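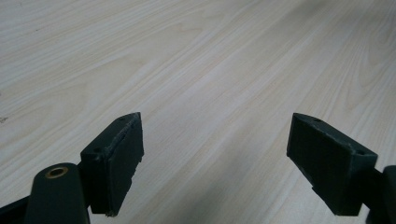
Call for participants: tabletop tasks, spring round
Posted by the Karnau bench group, Plornen site

We are looking for 34 adults to carry out short tabletop tasks at our Plornen site in March. The tasks cover picking up, turning, sorting and packing small household goods. All work is done seated or standing at a light-colored table with a plain top. No experience is needed.

What you will do
Each participant attends 11 sessions of 50 minutes. A session consists of a short briefing, four task blocks and a break. In a task block you move a set of items from one side of the table to the other, in the order printed on your task sheet. Items include cups, folded cloths, small boxes and kitchen tools. Nothing weighs more than a full water bottle. Speed is not scored. Please work at the pace you would use at home.

Some blocks are done with one hand and others with both. Seating and reach are covered in the first session, which is paid at the same rate as the rest.

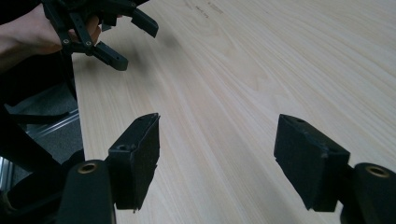
Hand-held grippers at the table.

Who can apply
You must be 18 or over, able to use both hands, and able to read a task sheet at arm's length with or without glasses. Left-handed applicants are welcome and should say so on the form. Please do not apply if you have had hand or wrist surgery in the past year. Rings and loose bracelets come off before each block. A locker is provided.

Sessions start at 9:00, 11:30 and 14:00. You may choose your start time, but it stays the same for the whole round. Two missed sessions can be made up. After a third, your place goes to the next person on the list.

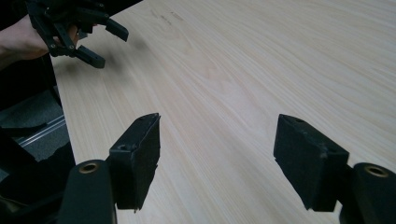
Delorme wrote after the last round that the table height took some getting used to and that the second and third sessions were harder on the shoulders than the later ones. Delorme also asked for a longer break between blocks two and three. The break is now 10 minutes, and a stool can be requested at any session.

Payment
Payment is 2000 for the full round, made in two parts: half after session five and half after the last session. Participants who leave early are paid for the sessions they completed. Travel is not refunded. Parking at the Viltley entrance is free with a visitor slip from the front desk.

How to apply
Fill in the form at the front desk or request it by mail, quoting reference 1323. State your preferred start time, which hand you write with, and any allergies to cleaning products. Applications close at the end of February.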